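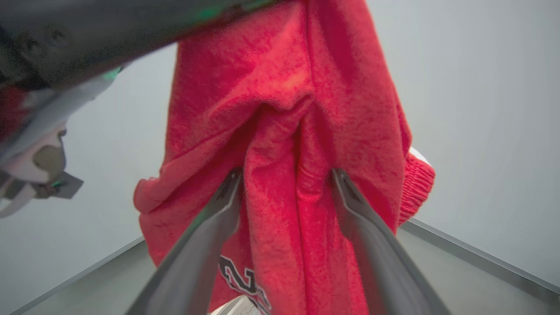 Reading time: 2 minutes

On Saturday, members of our software section visited the Sturov laboratory at Marance as part of its open day for partner institutions. The visit was hosted by Hugo Gallardo, who leads the planning group, and was devoted to the control software used for handling garments.

Mr. Gallardo began with the task itself. A sweatshirt has no fixed shape, and the planner cannot rely on a stored model of it. The Sturov system, named Cuesta, looks for places where a grasp is likely to hold, such as a fold, a hem or a cuff, and ranks them before any motion is planned. Views from the wrist cameras are used for the final approach. The ranking is repeated after every grasp, and the previous result is discarded.

Visitors asked how the two arms are kept from interfering with each other. Both arms are planned together, with one shared clock, and the controller runs at 200 cycles per second. Cloth held between the grippers is treated as a soft constraint on the distance between them. The group had first tried planning the arms in turn and gave this up after 4 months. 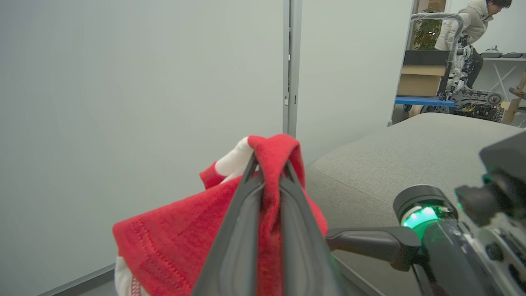
The second part of the program dealt with tooling. Eustaquio Ayala presented Kukico, the internal viewer in which camera views, joint positions and planner decisions are replayed on a single timeline. An engineer can stop at any point, change a parameter and run the planner again from there. The current regression set holds 300 recorded grasps and is run every night. Mr. Ayala acknowledged that printed and patterned fabrics remain a weak point in the perception module, which sometimes reads the edge of a print as a fold.

Our delegation was given 20 minutes with the viewer. The replay function was well received, although the labels for failed grasps were found to be inconsistent between versions. Sturov has agreed to share its labeling guide in October.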